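Workshop notebook, July 2018

Rye loaf trials, continued from April

Starter (Skudus, the old one from the jar with the cracked lid) fed last night and left on the windowsill. Smelled of apples and nail varnish by morning, so business as usual. Mixed the first dough at 145 g water to 200 g dark rye. Too stiff. The spoon stood up in it and looked pleased with itself.

Second dough same flour, 4 g salt, water up a bit and a spoon of malt syrup. Forgot to write down how much syrup. Will regret this.
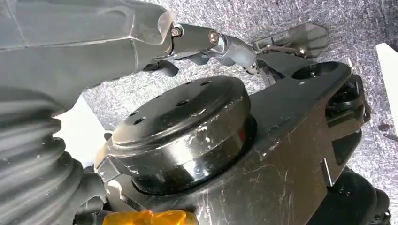 Flour notes

Karppinen coarse rye drinks more than Ponero and takes longer to admit it. Ten minutes after mixing it looks like soup, an hour later it's mortar. Ponero behaves, tastes of less. Pentti Kauppinen wants to blend them half and half, which was my idea in April, when he was against it.

Not yet tried: scalding a third of the flour the night before. Supposed to bring out sweetness. Needs a bigger bowl than the one we've got, and the big one still has somebody's lentils in it.

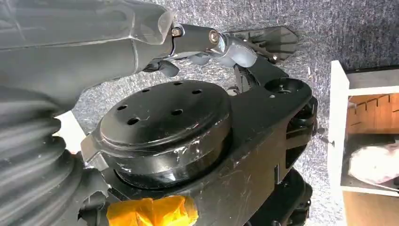
Black disc, scale side by side with nothing useful.

Baking

Loaf A in at full heat, turned down when the top cracked. Crumb gummy a finger's width from the base. Cut it too early, as always, having written "DO NOT CUT" on the paper myself.

Loaf B went in the Kinetti tin with the lid on. Better rise, decent crust, slight taste of tin — or of my expectations. Left it alone overnight under a cloth. Sliced thin it's very nearly bread.

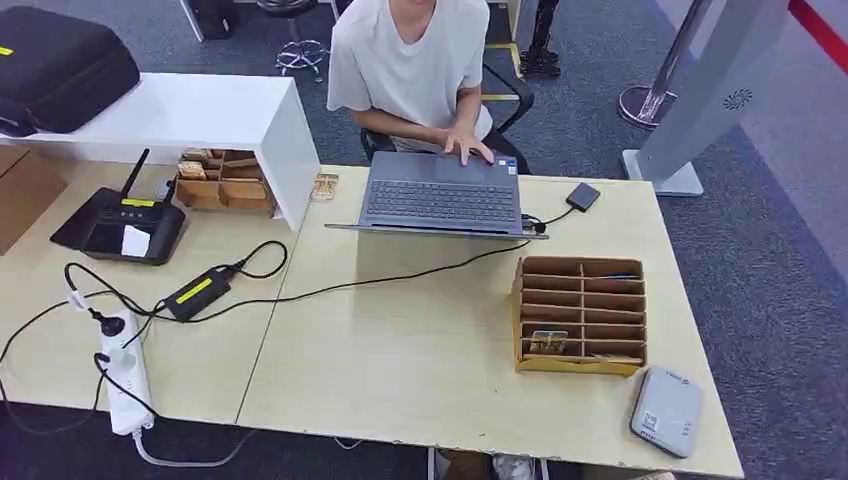 Water is the thing to settle before anything else. I've been adding it by feel and then inventing a figure afterwards, and the notes show it. From the next batch it gets weighed and typed up the same day, laptop open on the pale desks, before the dough gets into the keys. Pentti says 300 g flour per loaf so the tin is filled properly. Fine, but he can do the kneading.

To do: new jar lid, more Karppinen, ask about the lentils.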